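The Grip That Wouldn't Let Go

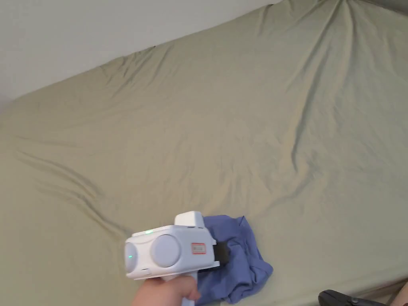
By the second week of June I could fold in my sleep, and according to my husband I did. Litemell paid by the fold, and the work suited me, what with my knee and the winter coming in early. You squeezed the handle, the jaws closed, you brought one corner over to meet another (slowly, they were very firm about slowly), and somewhere a machine I'd never met was meant to learn from it how to put away a family's washing.

The fault came on a grey afternoon, 18 folds into the batch. I had hold of something blue and soft, and I let go of the trigger, and the jaws stayed shut. I squeezed again and let go again. The little green lights went on glowing as though we were all getting along beautifully.

Now, the booklet from Trito was quite clear that you must never pull. So I sat down on the edge of the mattress with the thing in my lap, cloth and all, and rang the help line, and listened to 3 songs and part of a fourth. The young woman who picked up had a lovely patient voice. She asked whether my fingers were clear of it. I said they were, and I heard her breathe out, and it was only then I felt a bit cold about the neck.

"There was a lady at Helleck," she said, and then she seemed to think better of it. "She's fine, she's back at work. Could you hold the button on the base for me, love?"

I held it. The lights went out, the jaws gave a small tired click, and the blue thing slid down over my slippers with two neat dents bitten into it, deep enough to keep their shape when I shook it out.

They sent a courier the next morning and a replacement by the Friday, along with $165 for my trouble and a form to sign. I read the form twice at the kitchen table. Then I put the kettle on, left the pen where it was, and looked up the number for Helleck.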